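Bench Assembler, Hoses and Fittings
Kadlec, Sedby workshop
Part time, 28 hours a week, $22 an hour

We put together hoses, and we like it more than you might expect! Kadlec makes up flexible hose sets for shop vacuums, dust collectors and small ventilation units, and orders have grown enough that we need 2 more people at the benches starting in July.

Most of the work is joining. A typical piece has ribbed gray hose at each end, smooth gray cuffs, and a white connector in the middle where the cuffs meet. You seat the cuffs, straighten the joint, check it and go on to the next. 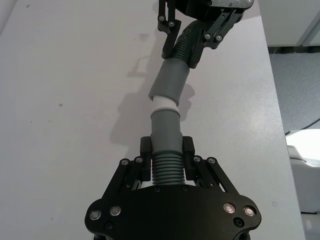 It sounds simple, and after a week or so it is, but there's a real feel to it. A cuff that has gone on crooked will leak later, and you'll learn to spot one from across the bench (our longest-serving assembler can do it by touch, which still amazes me). We ship 800 sets in a good month, to customers in Brandedham, Detelham and a long list of smaller towns, and very few come back.

What you'd be doing

Joining hoses, cuffs and connectors from a build sheet
Checking each joint for fit and alignment
Setting aside anything with a split or a bad rim
Wiping down the white tabletops and clearing your bench before you leave

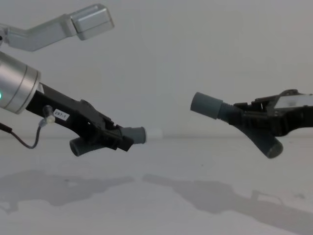
Who we're looking for

You don't need factory experience. People have come to us from bakeries, sewing rooms and bike shops, and all of them picked it up quickly. You should be comfortable working with your hands for a few hours at a stretch, and able to read a build sheet in English. If you like getting small things exactly right, we'd love to meet you.

Hours and pay

Shifts start at 7:30 a.m. and training is paid at the full rate. Swapping shifts is fine if you sort it out between you.

How to apply

Write a few lines about yourself to Kristýna Murín at the Sedby workshop, or stop by the front desk any morning before 11. A resume is welcome but you don't have to send one. Everyone we interview gets to try a joint or two at the bench, so wear sleeves you can roll up.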